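Stostis Skin Care: small-batch product development
Progress report no. 2 to the Usholm Enterprise Fund
December 24, 2009

Summary

Work on the body butter and sugar scrub lines is on schedule apart from preservative testing, which has slipped. Spending is within budget in all categories except packaging. We ask the Fund to note one change of supplier and to approve a small transfer between budget lines, set out at the end.

Formulation

The body butter base is now fixed at 70 per cent shea, with the balance made up of sweet almond oil, beeswax and fragrance. Earlier batches went grainy in storage. The cause was slow cooling after the melt, and the method now calls for the pan to go into an ice bath as soon as the fragrance is stirred in. Thirteen batches have been made this way. One went grainy at the sides of the tin and was discarded; its batch sheet shows the ice bath was started late.

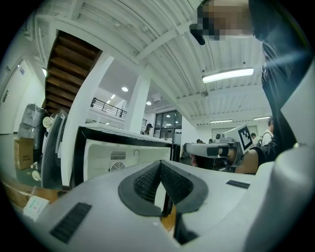 The sugar scrub was harder to settle. Raw sugar gave a coarse feel that testers liked on feet and disliked everywhere else. Caster sugar dissolved too fast in the shower. The present version uses standard white sugar with a little more oil than first planned, and it separates slightly on standing. We have chosen to put a "stir before use" line on the label and leave the emulsifier out, as the two we tried left a film on the skin.

Scent range

Four scents were proposed. Three are going ahead: lemon myrtle, vanilla and oatmeal, and a plain lavender. The fourth, a smoky cedar sold to us under the trade name Ông, changed colour in the butter within a fortnight and has been dropped. The supplier has credited the unused portion.

Scent strength in the scrub fades faster than in the butter. Fragrance was raised by half a per cent in the lavender scrub only, and remains under the supplier's stated limit for a rinse-off product.

Tester panel

Samples went to nearly 200 people through the Usholm market and two hair salons. Response cards are still coming in and a full table will be supplied with the next report. So far the butter is rated higher than the scrub on every question except value for money. The most common complaint is greasiness in the first few minutes after use. Several testers asked for a smaller tin for the handbag -- we have no plans for one in this funding period.
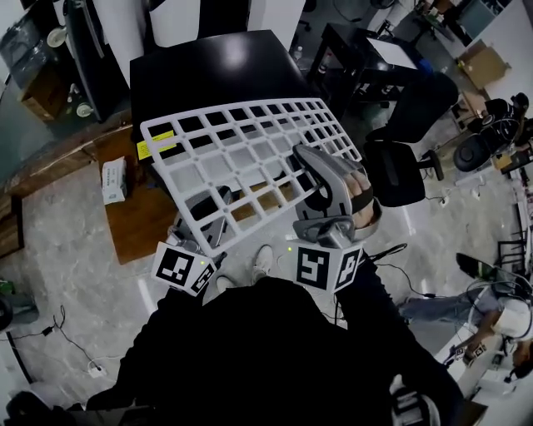

Thư Lò disagrees with the panel on greasiness and has asked that her view go in the report. She holds that testers used too much because the sample pots came without directions, and that the base should be left alone until a second round has been run with a printed card in each pot. Tươi Huỳnh would sooner cut the almond oil now and test both versions side by side. The second course costs more in materials but saves a month, and it is the one we have adopted.

Preservative testing

The scrub is likely to have water introduced in use, so it needs a challenge test before sale. The samples were sent out later than planned because the scrub recipe was still moving. Results are expected in February. No scrub will be sold before then. The butter contains no water and is being checked for rancidity only, by keeping opened and unopened tins at room temperature and in a warm cupboard.

Packaging and budget

The first tins dented in the post. We have moved to Tukton for a heavier tin with a screw lid, at a higher unit price. This accounts for the whole of the packaging overspend. The travel line is largely unspent -- the planned trade fair visit was cancelled -- and we ask that $200 be moved from it to packaging.

Next period

Complete the side-by-side butter trial. Receive the test results and settle the scrub label. Print ingredient lists for all three scents.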